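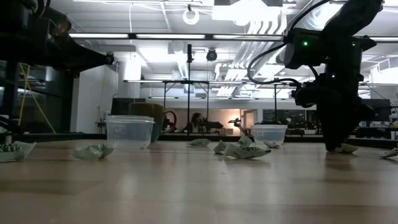
From: Precious Sebastian
To: cell-maintenance list
Date: Jul 9, 2023
Subject: Re: Fingers touching down early on the paper task

Dinesh, replies inline. I've trimmed the bits about the purchase order.

> The right arm at Pororstead has started closing 3 mm lower than
> it did after the December service. Flat scraps are fine, but on a
> bigger ball the fingertips reach the tabletop before the wrist has
> finished its move, and we get a protective stop. Is this the tool
> offset, or has the table plane drifted?

Check the plane first. The offset lives in the Tagle config and has a change history, and the last entry there is mine from December. The plane is in a separate file that anyone can overwrite from the teach screen without leaving a record. Jog to the four corner points with the gripper vertical and the fingers closed, lower until a strip of 0.1 mm shim drags, and write down Z at each one. If all four are out by the same amount, it's the offset or the fingers. If they disagree with each other, it's the plane.

Do this with the table cleared. The mug and plastic tubs can stay within reach for the task itself, but I've had a corner point taught on top of a scrap of paper before and it took most of an afternoon to find.

> We swapped the finger pads last month. Same part number, Binden
> supplied them as before.

Then measure the pads. The last batch I had from Binden stood proud of the old ones, and the screws bottomed out before the pad was seated. Back the screws off, press the pad home, and torque again in alternating order. Put a caliper across the closed tips and send me the figure along with the pad thickness. Don't correct the offset until the pads are seated or you'll be doing it twice.

> Is the cable loop at the upper joint meant to be that loose? It
> swings out a fair way when the arm reaches down and across.

Yes, leave it. The slack is for wrist rotation at full reach. What matters is the clamp below it. If the jacket has polished or gone grey where it enters the clamp, move the clamp 7 mm along and put fresh tape under it. Tying the loop in tighter is how we lost the encoder line on the Esetti cell.

> Both LEDs are green through all of this, so I assumed the
> hardware was OK.

On these units green tells you the segment has power and is talking on the bus. It says nothing about calibration. An arm with a badly wrong offset will sit there green all day.

> Can we just raise the approach height and carry on for now?

You can, but the flattened pieces will start slipping out of the fingers. If you need to keep the cell going, drop the descent speed for the last 11 mm and leave the height where it is. Reset the contact threshold to the December value too. Somebody has it at 600 in the copy you sent, and I would not run it there with a ceramic mug on the table.

Order of work, then:

1. Seat and measure pads.
2. Four corner points, shim method.
3. Correct the plane or the offset, never both in one session.
4. Restore the contact threshold.
5. Inspect the cable at the clamp.
6. Run the task slowly, paper only, then put the containers back.

Save the config under a new name before step 3 and attach both versions to your reply.

Precious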